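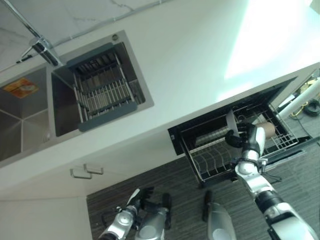
Household (census term)

A household, in the counting of population, is a person or group of people who live in the same housing unit. The people in it may be related to each other, or they may not. A married couple with children is a household. So are four roommates who share an apartment, and so is one person living alone. The term is used in population studies, in city planning, and in the study of how people live in different parts of the United States.

A household is different from a family. In the usual American definition, a family is two or more people living together who are related by birth, marriage, or adoption. Every family that lives together is part of a household, but many households have no family in them. These are called nonfamily households. A person who lives alone is counted as a nonfamily household even if he or she has close relatives next door.

The person in whose name the home is owned or rented is called the householder. Older records use the phrase "head of household," and in most of those records a married man was listed as the head without anyone asking. The wording was changed in the later part of the twentieth century. If a home is owned by two people together, either one may be listed.
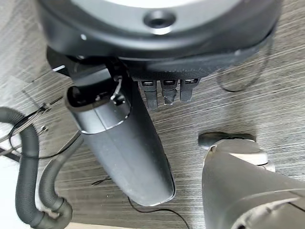
Not everyone lives in a household. People who live in prisons, nursing homes, military barracks, and college dormitories are said to live in group quarters. They are part of the total population of a town but are left out when average household size is worked out. This can make a large difference in a small place with a college or a prison in it.

Household size

The average American household has become smaller over time. In the nineteenth century, homes often held many children, and many also held boarders, hired hands, or servants. Today people tend to have fewer children and marry later, and more older people live on their own. Average size still varies from place to place. It is often larger where grandparents, parents, and children share a home, and smaller in the centers of big cities.

Average size is found by dividing the number of people living in households by the number of households. The town of Holcombe is a simple case. A local count listed 470 people in 193 households, which gives an average of 2.44. Another 29 people in the town lived in a nursing home and were not part of the average.

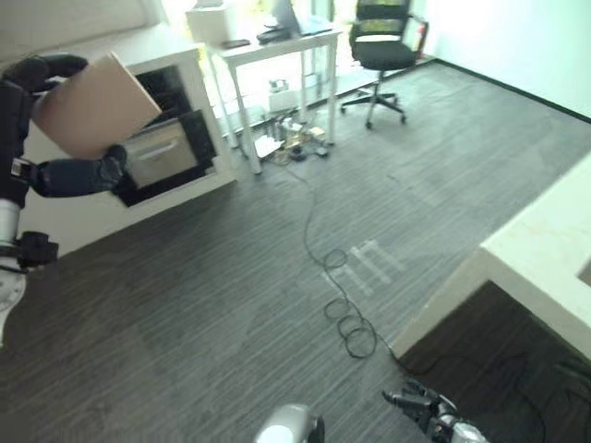

Kinds of households

Married-couple households are the most common kind of family household. Other family households are led by one parent, or are made up of relatives such as two sisters or a grandmother and grandson. Nonfamily households include people living alone, roommates, and unmarried partners with no relatives present. An unmarried couple with a child is a family household if the child is related to the householder.

A household with three or more generations is called multigenerational. In some communities this is the normal way to live. In others it happens mostly when housing costs rise or when an older relative needs care. Immigrant households are more likely to be multigenerational than others, but there are wide differences between groups.

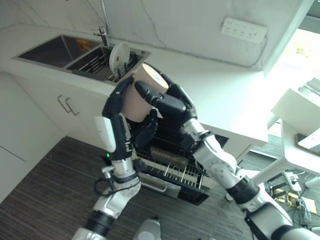
Is a college student counted with his or her parents?

A student who lives at the parents' home while going to school is counted there. A student who lives somewhere else for most of the year is counted at that place, in a dormitory or in an off-campus household.

Problems in counting

Some people are hard to place in one household. Children whose parents live apart may spend equal time in two homes, and may be listed twice or missed. Workers who travel for a season may have no usual address. People staying with friends for a short time are often left off the form by the person who fills it out. Young children are missed more often than adults.

A housing unit can also be hard to define. A basement with its own entrance may be one unit or part of another. A unit with no one living in it is called vacant and is not a household.

See also: Family; Group quarters; Housing unit; Population density

Page last changed 8/2/18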